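Courses > Robot Learning > Unit 2 > Handout
Syllabus Notes Labs Contact
Print this page | E-mail this page

Gathering demonstrations (C. Dafis)

A policy learns what you did, including the bit where you dithered. Rulldale gave us 2637 episodes last term; 129 were of people putting the gripper down to scratch.

For lab: 20 clean episodes per pair. Keep the marker cube uncovered. Crowds are fine, chatting mid-grasp less so.

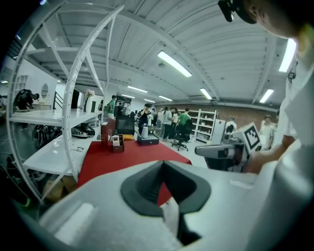
Hand-held grippers in use, marker cube on top of the far one.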